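## 4. Operating Rules for the Folding Cell

This section sets out the rules the group wrote for the cloth folding task and how they changed between September and November. The first version was drafted by Zachary Grewal from the lab's general safety sheet. It covered people well and said very little about cables, hands or the condition of the table.

### 4.1 Speed and reach

Arm speed is limited in software to 400 mm/s whenever the side gate is open. With the gate closed the limit is 1,000 mm/s, but only for moves above the clearance plane. Any move that brings the fingers under the plane runs at the lower limit regardless of the gate.

The operator stands outside the marked reach line before enabling the drives. The second person on shift holds the stop button and does nothing else. We considered letting one trained person run the cell alone in the evening and Marlene Desjardins, who reviewed the draft, rejected it.

### 4.2 Table condition

1. Clear the tabletop of tools, tape and drinks.
2. Place only the cloth items named in the run sheet.
3. Check that no cable lies between the hand and the cloth.
4. Confirm the status light on the wrist module before the first move.

Rule 3 was added after a run in October in which a loose wire was dragged across the table and the fold had to be discarded. Cable checks are now logged at the start of each shift and again after any change of tool. The log showed nearly all faults on the wire side, with few in the control code.

### 4.3 Hand posture

The hand approaches open and stays open until the thumb has cleared the edge of the cloth. Closing early pulls the top layer off the stack. The Benda planner we started with had no setting for this, so the rule is enforced by a check in our own script, which rejects any grasp command sent above the clearance plane.

### 4.4 Stops and restarts

A stop of any kind ends the run. The trial is marked void and the cloth is reset by hand with the drives off. Resuming from a paused pose is not allowed, even if the pose looks safe. The Wadomia team in the next bay permits it, and we compared notes with them before keeping our version.

### 4.5 Open points

The rules do not yet say who may edit the speed limits, and the two limits are stored in a plain file. The gate switch has no scheduled test. Both points go to the next group along with the run sheets.
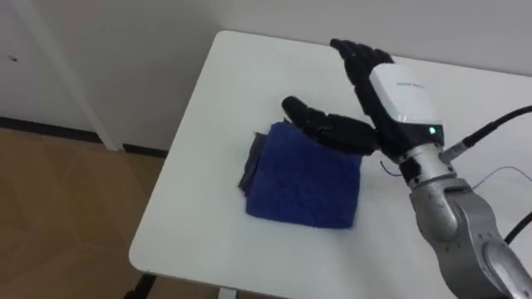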